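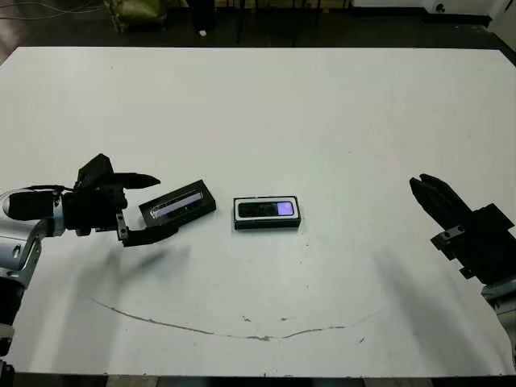 Two boxes on the white table, both with a clear window.

Window boxes, table by table

I collect boxes which let the buyer look inside, and I started in March with 30 of them from a shop in Ollport that was closing. I like the black ones most, even if they show every fingerprint. The clear window does half of the selling, so I always look at it first and read the printing later.

The first photo has a slim device in light blue and white in one box, and a black device in the other. The box in the middle has a white border, and there is bright purple at the right end of its window. For me this is a good use of color — small, but your eye goes there before anything else.

The table has its own history. The brownish line across the lower part was there when I got it, and I have stopped trying to clean it. I keep my list by number, and the newest entry is 612.

The second photo has one small black case with a glossy window. Glossy windows are difficult, they take every light in the room and give it back as a bright spot.
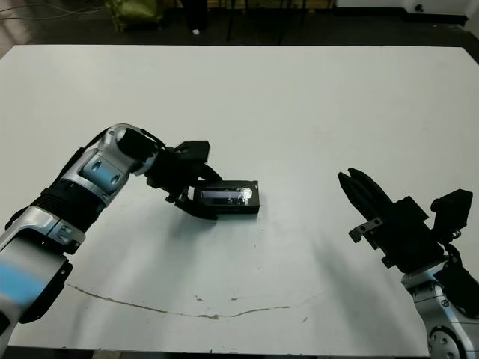 Nobuhle Botha wrote to me that old windows turn yellow if the boxes stand near a radiator, and that she keeps hers in a closed drawer with a sheet of plain paper between them. I have now moved mine to the hall closet. The paper I still have to buy.

Page updated 2023-05-18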